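Terry cloth is a woven fabric with uncut loops of yarn standing on one or both faces. It is made on a loom with two warps: a tight ground warp and a slack pile warp.

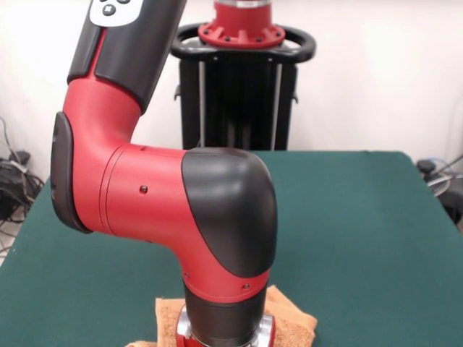 The loops form when several weft threads are beaten up together and the slack warp buckles. Three-pick terry is the usual construction. Longer loops hold more water but snag more easily. Weight is given in grams per square metre; the Olent mill at Grorerska wove bath grades between 200 and 205 before moving to heavier cloth. New towels often carry a softening finish, which reduces absorbency until it is washed out.
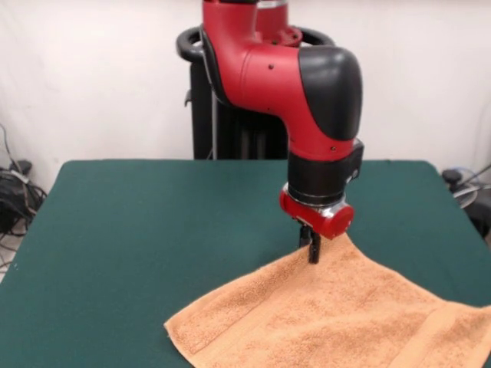 Bożena Czerwiński disputes the usual account of the finish, arguing that loosely twisted pile yarn matters more than any softener. Cotton at 100 per cent remains common for the pile, with polyester sometimes used in the ground.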